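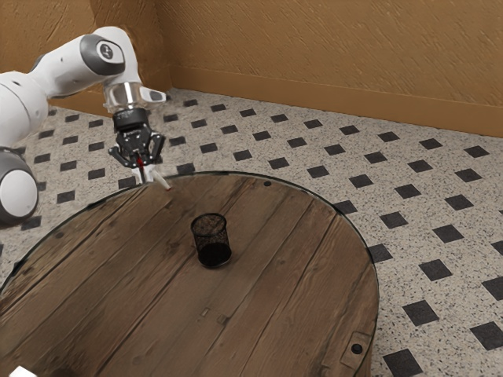 The Open Day at Holroyd

I only went for the biscuits, if I'm telling it properly. My sister had the tickets, my sister had a cold, and so there I was at ten in the morning in March, in a corridor smelling of floor polish, with a sticker on my coat that said VISITOR and a stranger shaking my hand.

"Colin Hollis," he said. "You're my half past."

"It's ten o'clock," I said.

"Then you're early!" He was delighted. I don't think many people had been.

He took me up to the room where they ran Stasier. I'd expected a great clanking thing behind a fence, but Stasier lived on a screen — a simulated arm, a simulated round table, even a simulated wall the colour of my gran's hallway. Somebody had gone to the trouble of putting knots in the wood. I asked Colin who, and he went a bit pink, so I stopped asking.

There were five of us by then, squashed onto plastic chairs. A boy in a school blazer had brought a notebook and was writing down everything, including, I noticed, the word "chairs".

"The job," said Colin, "is to get the marker into the pencil cup."

"Is that all?" said the woman next to me.

"That's all," said Colin, and he sounded so tired that I liked him enormously.

He pressed a key and we leaned in. I've watched penalty shoot-outs with less feeling. The boy stopped writing. The gripper hung there with its black elbows out, like someone about to pick up a wasp, and I found I was holding my own thumb and finger together under my handbag.

Attempt four went wrong in a way I couldn't follow, and Colin brought up a different view, so close to the table that I had to tilt my head to make sense of it. The wire cup was lying on its side.

"Oh, bad luck," I said, as if he'd dropped a catch.
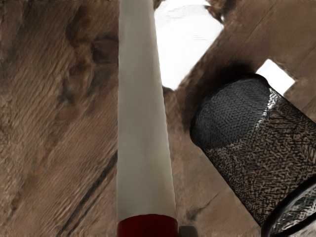 Attempt Twenty-Three

The others drifted off to see Priromer, which had lights and a man with a microphone. I stayed put. My tea was still too hot to carry — that was my excuse, and I'd have used it until lunch.

"You don't have to," said Colin.

"What number are we on?"

"Twenty-three."

"Well, then," I said, and moved up a chair.

He offered me the key to press. It was only the space bar, with a scrap of tape on it, but I wiped my hand on my skirt first. Down the corridor the microphone man got a big laugh. Colin didn't turn round.

"Ready?" he said.

I pressed it.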